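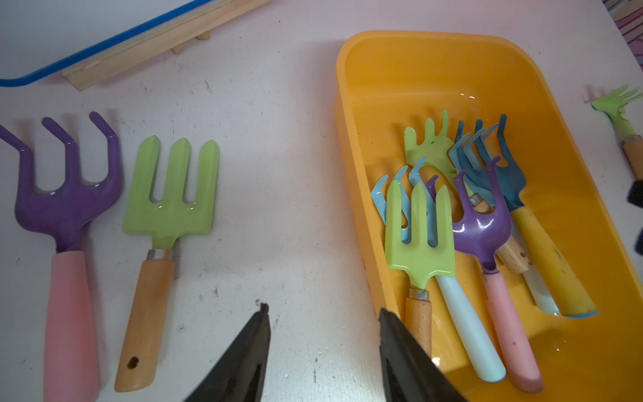
Birnov opened its Hamness workshop to the public in June, and up to 300 people came through before closing at 4 pm. The sorting bench drew the longest line. Small garden tools go into a yellow-orange bin, and several of them were piled over one another there, forks and cultivators with their prongs crossed. "People think the grip is the hard part," said the engineer running the bench. "It's the pile. You pull on one handle and two others move."

She said the team had logged 700 picks on the Trastell software before the open day. Metal heads are still a problem. "Shiny paint throws the depth reading off. We've tried different lights and we're not done."

Asked who would buy such a system, she named Thygesen, a rental depot that wants returned tools sorted by colour and type. A trial there will run for 2 months. "They'll tell us pretty quickly if it's too slow," she said.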